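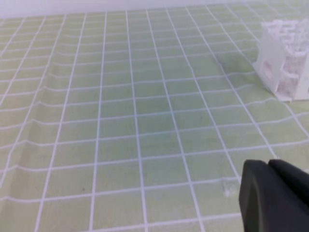
**Analyn Bautista**

Week 5 notes: touring musicians and road safety

Most small and mid-size bands tour in a rented or owned van, often pulling a trailer, and someone in the band drives. Before you book a winter run, work out the driving first and the shows second. For this unit we use the Benport to Skusora leg, a 14-hour drive with one mountain pass.

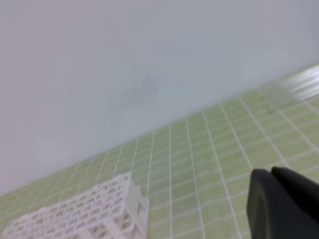
A loaded trailer changes how the van stops and turns. Put the heavy cases (amps, drum hardware) low and slightly ahead of the trailer axle. Check the hitch, lights and tires at every fuel stop. Turn off cruise control on snow or ice - this goes for the van alone as well.

Scheduling is the other half. A promoter may offer a show the next night at the far end of the pass. Ask what the contract says about weather cancellations before you say yes.

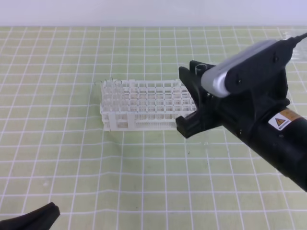
Hường Mạc wrote on the draft of these notes that the deposit matters more than the cancellation clause, as a band that has already spent its deposit on fuel will usually try to drive anyway. Add that to your budget sheet as its own line.

Insurance: a personal auto policy may not cover paid touring, and gear in a trailer often needs separate coverage. Keep a list of serial numbers somewhere other than the van. 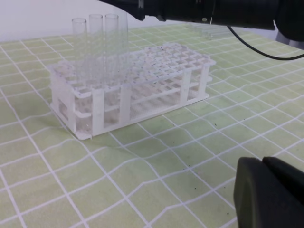
For the budget exercise, assume a tour of 18 shows in March, with 20 percent of the fuel money held back for delays and one spare hotel night. Bring your route sheet to the next class, with the driver named for each leg.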